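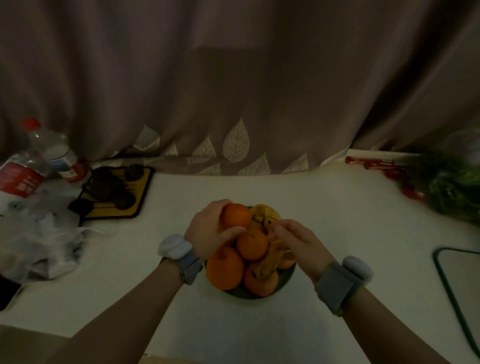
So I finally rode the new Dodley bus with my chair on Saturday, and oh my goodness, the ramp came down on the first try! The driver waited while I got my straps on, all 4 of them, and never once sighed at me (if you ride, you know).

Still no working lift at the Kondari stop, so I rolled 3 extra blocks home.
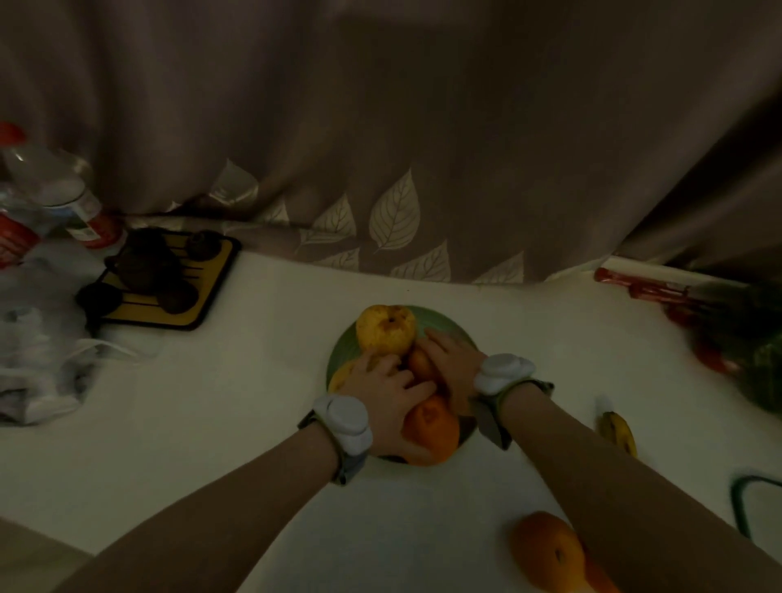

Do you have to book ahead to bring a chair on the Dodley bus?

Just show up at the stop. Each bus has 2 chair spots, first come, first served.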